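Against the Loud Remaster

The reissue of Dretden, the second album by the electronic trio Stotosora, came out in January with a new master and a sticker promising "restored detail." I own the first pressing on CD, the first digital release, and now the reissue, and I have spent more evenings than I planned moving between them. My view is that the reissue is a worse record. The reasons are mostly technical and apply to many other reissues, so they seem worth setting out at length.

Start with level. The opening track, "Shek," begins with a single sustained organ tone that enters well below the volume of the rest of the piece. On the first pressing the tone is quiet enough that a listener at normal volume will hear the room before the music. It takes close to 2 minutes for the second voice to arrive, and the arrival works by contrast. On the reissue the tone starts much nearer to full level. The second voice still comes in at the same time, with the same pitch and the same slow attack, but it no longer has anywhere to come from. The arrangement has not been altered by a single note. The effect of the arrangement is gone.

This is what heavy limiting does to music built on slow change. A limiter holds down the peaks so the whole signal can be raised. On a song with drums and a vocal, the listener loses some punch and may not care. A drone piece has few peaks to begin with. Its structure lies in the distance between its quiet passages and its less quiet ones, and any process that shortens that distance is editing the composition. I would go further and say that on a record like this the mastering engineer is closer to a performer than to a technician, and should be judged as one.

The common defense is that people now listen in cars, on trains and over small speakers, where quiet passages vanish. I accept the fact and reject the conclusion. A player can apply compression at the point of listening. Several already offer it as a setting, usually under a name like "night mode," and the listener can turn it off at home. Compression applied at the master cannot be turned off by anyone. If the purpose is to serve the person on the train, the tool belongs on the train.

The second defense is that streaming services even out loudness between tracks, so a loud master does no harm. The premise is mostly right, but the defense works against itself. If a service turns a loud track down to match the others, the loud master gains no volume and keeps all of its damage. The dynamic range has been spent to buy something that is then taken away. It made a certain commercial sense to cut a loud CD when the disc next to it in the changer was loud too. It makes very little sense now.

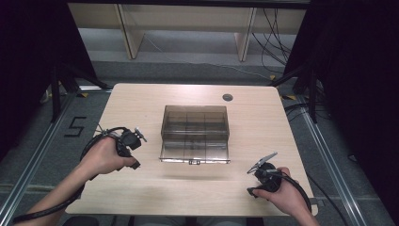
Then there is the question of noise. The original tapes for Dretden carried a steady hiss, and the first pressing left it in. The reissue has been cleaned. I do not object to noise reduction in principle. A click is a click, and a hum that entered through bad wiring was never part of anyone's plan. Hiss is a harder case, especially in music where the pitched material is thin and the upper range is almost empty. In the long middle section of "Vurkitz," the hiss was the only thing up there. It gave the ear a fixed point against which the slow filter movement below could be measured. With the hiss removed, the filter seems to move less. I compared the two versions at matched volume 11 times over several days, and each time I heard the section on the reissue as flatter and shorter, although the running times are the same.

There are also marks left by the process itself. At the tail of "Vurkitz," as the last chord decays, the reissue has a faint watery flutter where the software has had trouble deciding what was chord and what was noise. It is audible on headphones and hard to ignore once noticed. A decay is the worst possible place for such an error, as there is nothing else left to listen to.

Equalization is the change I mind least. The reissue has more weight below 70 hertz, and on the third track, a piece made mostly of bowed metal and a low pulse, this is an improvement. The pulse on the first pressing was more of a suggestion, and on small speakers it was missing. Now it has a body and a clear start. Had the rest of the work been done with this kind of restraint, I would be recommending the reissue. But the same lift has been applied across the album, including tracks where the low end was already full, and the organ on "Shek" now has a thickness that makes it sound like a different instrument. A correction that suits one track in six is a correction for one track.

It is fair to ask whether any of this matters to a listener who never heard the first version. I think it does, though in a way that is difficult to show. Someone who meets Stotosora through the reissue will hear a pleasant, even, rather heavy ambient album. They will have no reason to suspect that it was once a record of long waits and small arrivals. They may wonder why people who were there at the time speak of it with such care, and decide that those people were being sentimental. The reputation and the recording no longer match, and the newcomer can only judge by the recording.

The practical problem is access. The first pressing ran to 800 copies. The first digital release has been taken down from every service I checked and replaced by the new one under the same title, with the same track names and no note in the listing that the audio is different. I find this harder to forgive than the limiter. A new master is an opinion about how a record should sound, and labels are entitled to hold opinions. Removing the earlier one turns the opinion into the record.

Book publishers have a working habit that would serve here. A revised edition says that it is revised, and the older text can usually still be found. Film labels often include more than one version of a restored picture on the same disc. Music has the cheapest storage needs of the three and the worst habits. Keeping two masters online costs a label almost nothing, and a line in the listing giving the year of the master costs less than that.

I would ask for three things of anyone preparing a reissue of quiet music. Leave the original master available. State what was done to the new one in plain terms, including how much limiting was used and whether noise reduction was applied. And test the result on the quietest passage of the album — the loudest one will look after itself.

Some readers will say that I have become used to one version and am defending a habit. I have considered this, and it is partly true. I first heard Dretden on a cheap CD player in a room with a noisy radiator, and some of what I remember as tape hiss may well have been plumbing. For that reason I have tried to confine the argument to things that can be checked: entry levels, the decay on "Vurkitz," the added low end. Anyone with both versions and a free audio editor can line them up and look at the waveforms. On the first pressing, "Shek" widens gradually from a thin line. On the reissue it is a block from the first few seconds to the last.

The packaging of the reissue, for what it is worth, is excellent. The booklet is printed on heavier stock and the session notes are given in full for the first time. They include a short instruction for the mix of "Shek," which asks that the opening be kept "nearly too low to hear."

Posted May 8, 2023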